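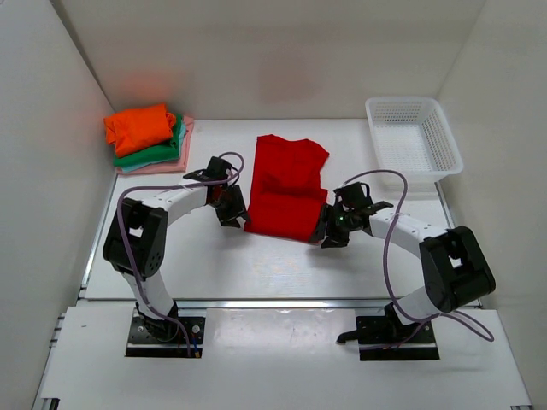
Keeping family papers, postcards and albums in good order at home
By Eoin Scanlon
October

Most family collections turn up in a suitcase, a biscuit tin or the bottom of a wardrobe. Ours came in all three. My aunt's papers from Brenia Terrace included 597 postcards, four albums, a bundle of ration books and the minutes of a chapel sewing circle. The tips below come from working through that lot on a dining table over one winter.

Before you start

Wash and dry your hands. Cotton gloves are fine for glass and metal, but with thin paper they make you clumsy and you are more likely to tear a corner. Clear the table of drinks, pens and newspapers. Use a soft pencil for everything. Ballpoint shows through old card and felt tip can bleed years later.

Keep things in the order you found them until you have made a list. A postcard tucked inside a hymn book may have been put there on purpose, and the next card along may tell you who sent it. I write the container on a slip of paper and leave the slip with the pile: "tin, top layer", "blue album, loose at back".

Taking things out

Rusty paper clips should be slid off, never pulled. Put a strip of thin card under the clip first so that the metal runs over the card. Old rubber bands often stick. If a band has gone hard, snap it and leave any stuck pieces alone.

Letters that have been folded for sixty years don't want to be opened flat in one go. Leave them half open in a cool room overnight, then open them a little more. Once flat, put them between two sheets of clean white blotting paper under a heavy book for a few days. Don't iron them. People do suggest it.

Dust comes off with a soft, wide brush. Work from the middle outwards and hold the sheet down with your other hand. A make-up brush that has never been used for make-up is good enough. If you see fuzzy patches that smell of damp, put the item in a paper bag on its own and keep it well away from the rest until someone who knows about mould has looked at it.

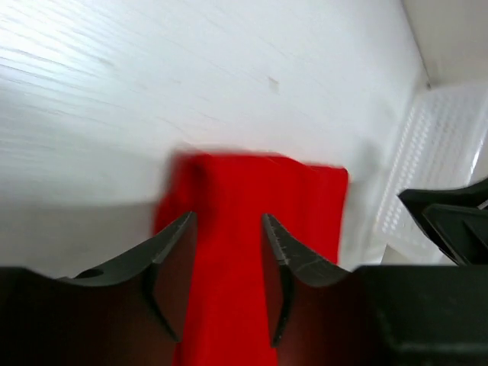 Obsa Tufa wrote in after the last page on albums to say that the brush should be kept for one job only. Her own had been used on a sooty frame, and it left a grey streak across the front of a seaside card from Frandsen Bay that has never come off. She now keeps two brushes in separate envelopes with the word "clean" on one of them.

Postcards

Look at both sides before deciding where a card belongs. The picture side gets the attention, but the postmark and the address usually tell you more. With ours, sorting by the name of the person who received them worked far better than sorting by place. Half the views were of towns where none of the family had lived.

Stand them upright in a shoebox-sized archival box, with stiff card dividers, and don't pack them tightly. You should be able to lift one out between finger and thumb without dragging its neighbours. If the box is only part full, fill the gap with crumpled acid-free tissue so that the cards don't slump and curl.

Don't soak off stamps.

Albums

The black-paged kind can be left as they are. Lay a sheet of thin acid-free tissue between the pages if the pictures face each other. If this makes the album bulge so much that the spine strains, take out every other sheet.

The sticky kind with a plastic film are more trouble. The glue goes yellow and grips harder every year. Photograph each page first, then try easing a corner up with a length of plain dental floss, worked slowly from side to side. Stop if the print starts to bend. A picture left in a bad album is better than one torn in half.

Captions are worth as much as the pictures. Copy them word for word, including the wrong spellings, and put your own corrections in square brackets. Our "Uncle Mostis" turned out to be a lodger.

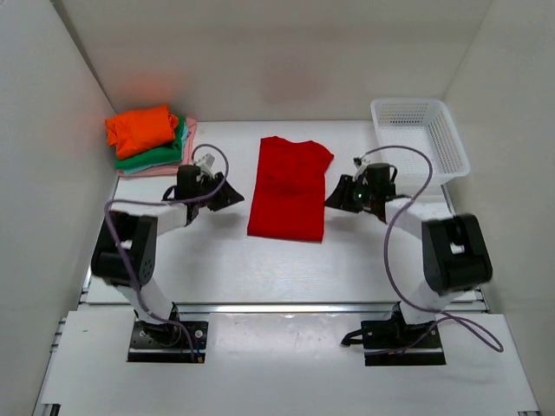

Store albums flat, with the heaviest at the bottom and no more than three in a pile. Leave them out of the loft and the garage, where it is too hot in summer and too damp in winter. The bottom of a bedroom cupboard on an inside wall is usually the best place in the house. Keep the boxes off the floor in case of a leak.

Numbering and scanning

Give each item a plain running number in pencil, small, on the back near the bottom edge. Don't build the date or the family name into the number. You will change your mind about both.

I scanned everything at 800 dots per inch to begin with, then went down to half that for ordinary letters when the disk filled up. By spring there were 2,870 files. Keep one copy on the computer and one on a separate drive at a relative's house. Open a handful of files each year to check they still work.

Comments

Drelance Road reader
I used a plain exercise book for my list. My grandson typed it up later, all 3,000 lines.

M.
Does the dental floss trick work with the thick card mounts? Mine are stuck at all four corners.

Eoin Scanlon
It can, but go in from the side with the biggest gap. I would leave any that don't move.

Related
Reading a worn postmark
What to ask older relatives while you can
Boxes and tissue: what is worth paying for
Finding a street that has been renamed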